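Can it do the washing up yet?

Every year somebody promises a machine that will clear the table. Every year I clear the table. So I went looking for the people who are supposed to be fixing this, and asked them the rude question straight off. When?

"For which chore?" said Young-sook Seo, who has clearly been asked before.

Seo runs the chores side at Breltar, a small outfit above a tile showroom. Up the stairs, shoes everywhere, kettle on. She spent years in a packaging plant before this and has no patience with videos of robots doing backflips. Can it open a bag of rice, is what she wants to know. Can it open the bag of rice if the bag is a different brand from last week.

Mostly no, is the answer. But a bit more yes than when I last wrote about this, and I'll try and explain where the yes is.

Start with small boring stuff. Lids, flaps, packets. Anything that bends. A factory arm can put a bolt in the same hole until the end of time, and has done for decades. Ask it to refill the tissues and you're in trouble, as the lid moves when you touch it, the pack squashes, and the hole you're aiming for isn't quite where it was. You and I do it while on the phone.

So the machines are being taught by hand. A person does the job holding a pair of grippers, one each side, and does it again, and again, and the recordings get fed to the software that will one day drive the real arms. It's slow. It's also, Seo says, the first thing in her working life that has made soft objects any easier.

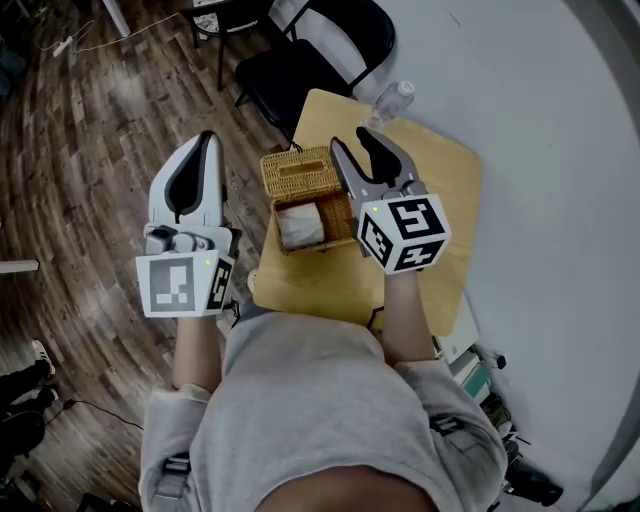 Her list of chores is pinned up by the sink and has been crossed out and rewritten so often it's barely legible. Folding a tea towel, done. Folding a fitted sheet, hah. Putting the cutlery away, done if the drawer is open, not done if it's shut. Refilling a soap bottle got one tick and then the tick was scratched out again. I asked what had happened there and got a look.

Numbers, as I know some of you want them. One chore needs 359 good goes before Seo will even try it on an arm. Good meaning no fumbling, no dropping, no stopping to scratch your nose. Something harder, like packing a shopping bag with the eggs on top, needs more than 2000. And then you change the kitchen and a chunk of it falls apart.

That last bit is the real story and it gets left out. A robot that has learnt your kitchen has learnt your kitchen. Move the toaster and it's a stranger. Which is why everyone I spoke to had stopped worrying quite so much about clever fingers and started worrying about places. More rooms, more tables, more sorts of light. Seo would swap a hundred perfect goes in her own workroom for a handful in a house with a dog.

I went from there to the shop floor, where I'd assumed things were further along. They are and they aren't.

Van Rooij makes flat-pack shelving and has had arms on the line for years. Lifting, drilling, stacking, all fine. The packing bench is another matter. Small bag of screws, folded instruction sheet, foam corner, tape. It's still people, 23 of them across two shifts, and the manager who walked me round didn't pretend that was about to change. They tried an arm on the instruction sheets in the spring. It was good at picking up one sheet. Also good at picking up two. The fitters out in people's homes started getting calls.

Now it only does the foam corners, and does them well, and the packers like it becuase foam corners are the job they all hated. Worth remembering when you hear "automation" said in that doomy voice. It took the dull bit first. Whether it stops at the dull bit, different question, and one of the packers put it to me in rather stronger words than I can print.

Finetti, who do commercial laundry, have got further. Towels go in a heap at one end and come out folded at the other, eight hours a day, and a human only steps in for the tangles. But look at how they got there: one size of towel, one colour, one hotel chain. Send it a bathrobe and it sulks. The belt of the bathrobe, I was told, is the enemy.

Back to the home then, where nothing is one size and the bathrobe belt is always on the floor. Chang-ho Yeom has been at this longer than most. He started on warehouse arms at Bustavberg, got fed up of cardboard boxes, and now spends his days on what he calls the untidy half of the problem. Talks fast, eats biscuits while talking. He reckons the hand is nearly good enough. What's behind the hand isn't.
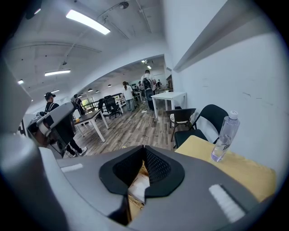
Yeom's bugbear is the clean demo. You've seen them. Bare white kitchen, one mug, one robot, lovely music. He says if you want to know whether a machine can do a chore, look at what else is going on while it does it. Real rooms have traffic. Folk wandering off towards the far end, a chap with a backpack standing by a table, a water bottle left on the wooden one, chairs parked against the wall, a cable looped on the floor waiting for an ankle. A person filters all that out without trying. The software has to learn which of it matters, and the only way to learn is to be shown plenty of it. So he's all for mess. Tidy up before a session and he gets quite cross.

I asked him to be specific. Which chores, in which order, in a normal house with normal people getting in the way.

Clearing a table of hard things, mugs and plates and so on: close. He'd let one loose in his own flat, if not with the good plates. Loading a dishwasher, close too, though it loads it like a teenager. Wiping a surface, fine, it just doesn't know when it's finished. Laundry from basket to drawer, a long way off. Beds, further. Cooking, don't be silly. Anything involving a bin bag, he put his head in his hands.

And price? He wouldn't say, and neither would Seo. I pushed both. Seo did say that the first ones won't be bought by households at all, they'll go to care homes and hotels, places with the same room over and over. That makes sense to me. It's the Finetti trick again, shrink the world until the machine can cope with it.

There's also the matter of speed, which I'd forgotten about till I stood and watched it. An arm at Breltar cleared a cup, a bowl and a spoon from a tray while I drank most of a tea. No mistakes. But I could of done it in the time it took to make up its mind about the spoon. Seo shrugged at this. Her view is that slow is fine if you're out of the house. Nobody stands and glares at the washing machine either.

She has a point, only the washing machine doesn't have arms. I'm not sure I'd want to come home and find it still at it, spoon in hand, in the dark. Yeom says people will get used to that within a week. He also said that about voice assistants, and I still unplug mine when my mother visits.

Where does it leave us? One chore out of ten, I'd say, in a room it knows, if you're not in a hurry. Up from none. Seo is trying the shut cutlery drawer again in September and has promised to ring me if it opens. In the meantime the rice bag is still winning, and there's a sink full of pans here that want doing before I send this in.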